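Wiping Down and Dusting: Your Questions

Updated 2021-04-16

We love a clean desk at Witora, and it's lovely to hear from so many of you who feel the same! These are the things people ask us most after the Skesby tidy-up mornings.

How often should I wipe my keyboard?
Once a week if you eat at your desk (most of us do), otherwise every fortnight. Switch it off or unplug it first, tip it upside down for a gentle shake, then go over the keys with a barely damp cloth.

Can I use the same cloth for keys and shelves?
You can, but do the keys first while the cloth is clean. Shelves hold far more dust than you'd think! Two cloths in different colours make life easier still.

What size cloth is best?
The large one from our list is 140 cm long and folds into 8 pads, so you can keep turning to a fresh side. It's brilliant for long shelving units.

My shelves are open cubbies. Where do I start?
At the top, always. Take everything out of one cubby, wipe the back, then the sides, then the base, and put things back before you move to the next. Picture frames like a dry cloth, glass last. 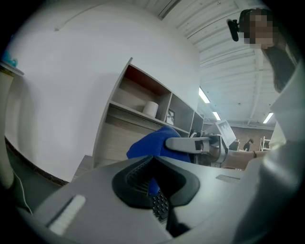 Blue cloth in front of the cubby shelves, with a keyboard close by.

Will water mark a wood-grain finish?
A quick wipe won't hurt most of them. Don't let puddles sit along the edges, and dry as you go.

How do I wash the cloths?
Warm wash, no fabric softener, hang to dry. Our oldest has been through 122 washes and is still going strong!

Where do I find the full list?
Ask for the Wundix sheet at the front desk in Skesby. It's reprinted each January with any new tips you've sent in, so do keep them coming.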